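Orders and returns: your questions

How long will my order take?
Most orders leave our Fullmont warehouse within 4 working days. Larger items, such as the Brekke bathroom shelf, are sent separately and can take up to 8. You will get an email when each parcel goes out.

Do I have to pay for delivery?
Small parcels are charged at a flat rate, shown at the checkout. Collection from Fullmont is free.

Can I change an order after I have placed it?
Yes, until it has been packed. Ring us with your order number to hand.
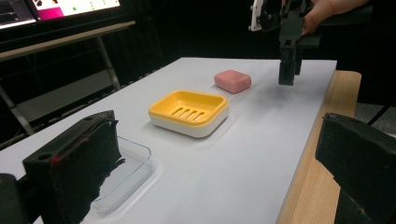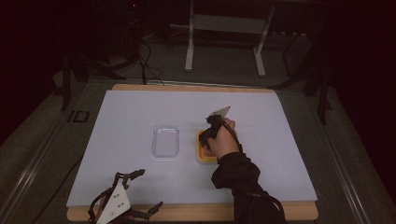
How do I send something back?
Fill in the slip that came with your parcel and put it inside with the item. You have 6 weeks from the day of delivery. Soaps and creams can only be returned unopened. Refunds go back to the card you paid with.

My Ulletti towels have shed fluff in the wash. Are they faulty?
No. The towels are 600 gsm cotton and shed for the first few washes. Wash them apart from dark clothes and leave out fabric softener.

Do you still sell the Skurach range?
We stopped stocking it in October. Spare hooks can still be ordered by phone while they last.

Can I use a gift card online?
Yes. Enter the number on the payment page. Any balance stays on the card.

Page last updated January 18, 2025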